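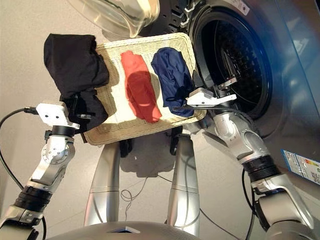 The gauge at Hustell read 97 centimeters at six in the morning. Zawadi Shirima wrote it in the book, initialed it, and went down the ladder to check the float. It moved freely. She came back up and looked at the number again.

The Patska should have stood at 70 in September. The rating table went back to the year the weir was rebuilt, and in that time the river had passed 90 only in spring. It had not rained in the upper basin. She had the returns from Temba in front of her and every column was zero.

She called Vatbridge on the office line.

"Your reading is noted," the duty engineer said.

"Is anyone releasing from the dam?"

"There is no release scheduled."

"I asked if there was one."

He said he would look at it and hung up. The procedure for an unexplained rise was a second reading after 20 minutes, by staff instead of float. She put on her waders and walked out along the apron with the staff. The water was brown, and it had leaves in it, green ones. She held the staff against the brass pin and read 104.

At Hustell the sill of the sluice house was at 207. Her father had kept the station before her and had scratched a line on the door frame well above that, with no date beside it. She had asked him about it once and he had told her it was for measuring children.

She opened gates one and two by a quarter turn each and logged the time. Gate three had a bent stem and had been reported. Then she rang the Lower Mill and let it ring until a boy answered.

"Get the animals off the flat," she said.

"Who says?"

"Hustell station."

"Vatbridge didn't call."

"No."

She could hear him breathing, and a radio somewhere in the room. Then he put the receiver down without hanging it up, and she heard a door. She kept the line open and wrote 112 in the book.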